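듀서, 다음 달부터 공유 회의실에 탁상용 화이트보드 비치
벽걸이 보드 없는 방부터 순차 교체…지우개도 함께 제공

공유 사무실 운영사 듀서가 2월부터 회의실 이용자에게 탁상용 화이트보드를 무료로 제공한다. 책상 위에 눕혀 놓고 여럿이 둘러앉아 쓰는 방식으로, 벽에 보드를 달 수 없는 소형 회의실이 우선 대상이다.

듀서는 수요일 입주사 안내문을 통해 이 같은 내용을 알렸다. 안내문에 따르면 이번에 마련한 보드는 모두 80장이며, 이용자는 회의실 예약 화면에서 '보드 사용'을 선택하면 된다. 별도 요금은 없다. 예약 없이 당일에 쓰려면 1층 안내 데스크에 말하면 되고, 남은 수량이 있을 경우 바로 받을 수 있다.

회사 측은 지난해 가을 입주사를 대상으로 회의실 이용 설문을 실시했다. 응답자 422명 가운데 165명이 '필기할 곳이 부족하다'는 항목을 골랐다. 화면 공유 장비에 대한 불만보다 많은 수치였다. 벽면이 유리로 된 방에서는 유리에 직접 글씨를 쓰는 경우가 많았는데, 복도에서 내용이 그대로 보이고 지운 자국이 남는다는 의견이 함께 접수됐다.

공간 운영을 맡고 있는 쓰지 미유키 팀장은 "처음에는 바퀴가 달린 스탠드형을 검토했지만 4인실에 넣어 보니 의자를 뒤로 뺄 수가 없었다"며 "책상에 놓고 쓰다가 회의가 끝나면 선반에 세워 두는 쪽으로 정했다"고 말했다.

시범 운영은 지난해 말 회의실 두 곳에서 먼저 진행됐다. 디자인 스튜디오 피리아와 교육 콘텐츠 업체 브릴루라가 참여했다. 피리아는 주간 일정 회의에, 브릴루라는 교재 구성 회의에 보드를 사용했다.

피리아의 시마다 다이치 씨는 "한 사람이 앞에 나가 적고 나머지는 앉아서 보는 회의가 줄었다"고 전했다. 그는 "앉은 자리에서 바로 선을 긋고 고칠 수 있어 편하다. 다만 맞은편에 앉은 사람은 글씨를 거꾸로 읽어야 해서 중간에 보드를 몇 번 돌리게 된다"고 덧붙였다.

시범 기간에 나온 불만은 주로 빛 반사와 지우개에 관한 것이었다. 보드를 천장 조명 바로 아래에 두면 표면에 빛이 비쳐 글씨가 잘 안 보인다는 지적이 있었다. 듀서는 이에 따라 일부 회의실의 책상 위치를 창가 쪽으로 옮기고, 조명을 절반만 켤 수 있도록 스위치를 나누는 공사를 이달 안에 마치기로 했다. 공사는 입주사 업무에 지장이 없도록 오후 7시 이후에 진행된다.

지우개는 없어지는 일이 잦았다. 쓰지 팀장은 "펜은 각자 가지고 다니는 분이 많은데 지우개는 그렇지 않다"며 "휴지로 문지르면 얼룩이 번져 청소 시간이 오히려 길어졌다"고 설명했다. 앞으로는 보드 한 장마다 지우개를 한 개씩 짝지어 내주고, 반납할 때도 함께 확인한다.
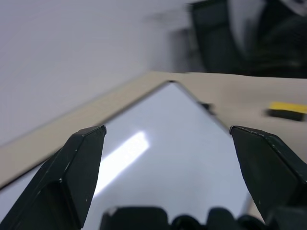
책상 위에 놓인 화이트보드와 노란색 지우개. 보드 표면에 천장 조명이 비치고 있다.

이용 시 지켜야 할 사항도 안내됐다. 유성펜은 사용할 수 없으며, 회의가 끝나면 적은 내용을 모두 지운 뒤 반납해야 한다. 내용을 남겨 두고 싶을 때는 사진을 찍어 보관하면 된다. 지우지 않은 채 두고 간 보드는 직원이 당일 저녁에 일괄로 지운다. 회의실 밖 라운지나 개인 좌석으로 가져가는 것은 가능하지만 건물 밖 반출은 허용되지 않는다.

보드 세척은 청소 업체 후쿠다가 맡는다. 평소에는 마른 천으로 닦고, 한 달에 두 차례 전용 세정액으로 표면을 닦아 낸다. 모서리가 들뜨거나 표면이 긁혀 잘 지워지지 않는 보드는 안내 데스크에 가져오면 교환해 준다.

듀서는 봄까지 이용 현황을 지켜본 뒤 수량을 늘릴지 결정할 계획이다. 벽걸이 보드가 이미 설치된 대형 회의실에는 당분간 변동이 없다. 기존에 빌려주던 종이 전지와 이젤도 그대로 이용할 수 있다.

문의는 각 층 게시판에 안내된 연락처나 1층 안내 데스크에서 받는다.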